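Chapter 3
Learning a Dish by Heart

In this chapter you will
meet the idea of a "home dish" and choose your own
learn to read a recipe twice before touching a pan
practise tasting at set points and writing down what you find
plan a cooking week around one dish and its relations

By the end of Chapter 2 you could hold a knife safely, soften an onion without burning it and cook a pot of rice that you'd be happy to serve to a friend. That's a lovely place to be! A great many meals begin with exactly those skills, and from now on we'll be using them nearly every time we light the hob. What we haven't done yet is cook a whole dish from start to finish and then cook it again, and again, until the book can stay on the shelf.

Learning a dish by heart is one of the great pleasures of the kitchen. Think of a song you know all the way through. You don't read the words off a sheet, and if somebody starts it in a different key you can still join in. A dish you know well works in the same way. The shop has no leeks, so you use spring onions. There are two more people at the table than you planned for, so in goes another tin of beans and a splash of water, and supper is still supper.

The home dish

We call the first dish you learn like this your home dish. It doesn't have to be clever and it doesn't have to come from your own family, though it's wonderful if it does. Lucero Chambi, whose bean soup we cook in the second half of this chapter, learned hers from a neighbour in Apaza when she was newly married and could make toast and very little else. She cooked it every week through one long winter. By spring she was making it with lamb, with squash, with whatever greens were going cheap, and it had turned into the start of everything else she cooked.

A good home dish has a few things going for it. It uses food you can buy within an easy walk or bus ride. It's something you like enough to eat often (do be truthful with yourself about this one, because a worthy dish you don't enjoy will be dropped by the second week). It has room for mistakes, too. Soups, stews, bakes and braises all forgive a distracted cook. A soufflé will not, and we'll leave soufflés until Chapter 11, when you'll be more than ready for them.

If you're stuck, borrow one of ours. Bean soup, a tray of roast vegetables with a sharp dressing, and a simple chicken and rice pot have all been cooked by hundreds of beginners at the Fullbridge evening classes, and all of them taste good even when they come out a bit wonky.

Reading a recipe twice

Most kitchen panics start on the page. You're happily stirring away and then you meet the words "add the beans, which you have soaked overnight", and it's half past six in the evening. Every one of us has done it!

So read the recipe twice. The first time, sit down with a cup of tea and read it as a story. What happens first? What is waiting for what? Where does the long wait come, and what could you be getting on with in the meantime? The second time, read with a pencil and mark three kinds of thing:

Time words: overnight, meanwhile, until, leave to stand.
Hidden jobs: "1 onion, finely chopped" is a job, and so is "butter, softened".
Signs: golden, just tender, coats the back of a spoon. These matter more than the minutes, for your oven and your pans are your own and the writer has never met them.

Trudy Tautahi, who taught the very first of these classes, used to have her students close the book after the second reading and tell the recipe aloud to the person beside them. Try it. You'll find the gaps straight away, and it's great fun.

Tasting as you go

Taste early and taste often. For your home dish, choose 3 tasting points and stick to them each time you cook: once when the base is soft, once halfway through the simmer and once just before serving. Use a clean spoon. At each point, write down a word or two, such as flat, sweet, thin, too sharp, nearly there. If raw meat or poultry has gone into the pot, wait until it's cooked through before you taste.

Nearly there is a fine thing to write, by the way. A pinch of salt, a squeeze of lemon or five more minutes on the heat will often carry a dish the rest of the way, and we'll practise telling which of them it needs in Section 3.2.

Your cooking week

Over the next 7 days, cook your home dish 2 times. Leave at least a couple of days between the two, partly so you don't get sick of it and partly so you have to remember it properly. Cook the first one with the book open. For the second, write the recipe on a card from memory, check it against the book, and then work only from the card.

Fill the other evenings with easy relations of the dish. Leftover bean soup, cooked down until thick, is splendid on toast. The chicken and rice pot turns into fried rice, provided you cooled it quickly and kept it in the fridge overnight.

Keep your notes somewhere you can reach with floury hands. Stains are welcome.

Before you begin

Have ready a large heavy pan with a lid, a wooden spoon, a sharp knife, a pencil and some blank cards. Turn back to Section 2.4 if you'd like a reminder about chopping onions. Beans for the soup need to go into cold water tonight.

3.1 Choosing your home dish starts on the next page. 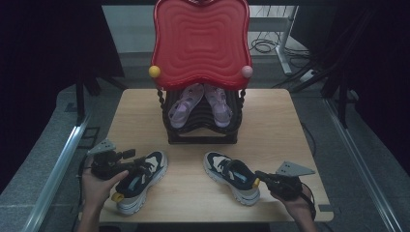 A small red-backed chair on a wooden tabletop, with lilac children's sandals under the seat.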